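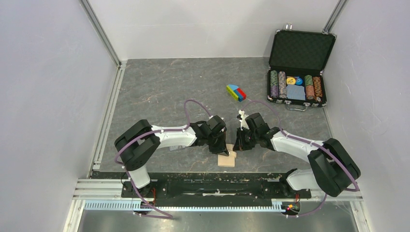

Photo: Preben Kvaran

Category: Members' News > Visits and Open Days

Print this page | E-mail this to a friend

Open house at Hultano: two arms, one bench

The January visit took our group to the Hultano workshop on Reldale Road, where the company opened its doors for the afternoon and let people see the two-arm benches at work. Hultano builds handling cells for small manufacturers, mostly firms that pack or sort items in short runs and change over several times a day. Attendance was limited by the size of the room, so we went in two groups, the first at 1 p.m. and the second at 2:30.

The bench in the photo is the one most of us spent our time at. Two arms work from the front corners and share the middle of the table, and at the moment the picture was taken both grippers were down at a pair of small wooden pieces, with very little space left between the fingertips. The toy blocks and the poker chip case are part of the same table setup. Hultano likes to keep a mix of shapes on the bench during demonstrations so that visitors can ask for something other than what was planned.

Preben Kvaran, who runs the demonstration room, gave a short talk before each session. His main point was that two arms on one table are harder to manage than two arms on two tables. Each arm has to know where the other one is, and when both need the same few inches of surface, one has to wait. He said most of the programming time on a new job goes into that waiting. A job that looks slow to a visitor is often slow for that reason, and speeding up the motors would do nothing for it.

There were a lot of questions about parts that are small and flat. Thin pieces lying on a hard surface are difficult to get a finger under, and Kvaran said the approach angle matters more than the grip force. On some jobs one arm steadies the part while the other picks. On others they simply give the part a fixture and save everyone the trouble. A member from Pacheco asked how this compares with suction, which is what they use on their own line. The answer was that suction is fine on clean, smooth parts and a poor choice for rough wood or anything dusty.

Cables came up too. The purple ones run along the outside of the arms and loop over the grippers, and several people wanted to know why they are not routed inside. Kvaran said an outside cable can be swapped in a few minutes and an inside one takes half a morning. On a bench that gets changed as often as these do, they would rather have the quick swap. For a production cell he would look at it again.

On numbers, Hultano told us that a part handling job on a bench like this is run for 800 cycles before they will quote a cycle time, and for 2000 before a customer signs off. One recent job for Kundard needed 134 changes to the program before it passed. He read that figure out without much embarrassment and said the next one for the same customer went faster – they were able to reuse most of the work.

The second group ran late and missed part of the talk on guarding. Kvaran has offered to send his notes, and we will put them in the members' folder when they arrive.

Parking was tight. If you go to the next open house, use the lot behind the building and come in through the side door. Sign-up is through the office at extension 345, and the group size will be the same as this time.

Tags: robotics, two-arm handling, site visits, Hultano

Print this page | E-mail this to a friend

Get the newsletter in your inbox. Enter your e-mail address to subscribe. You can unsubscribe at any time.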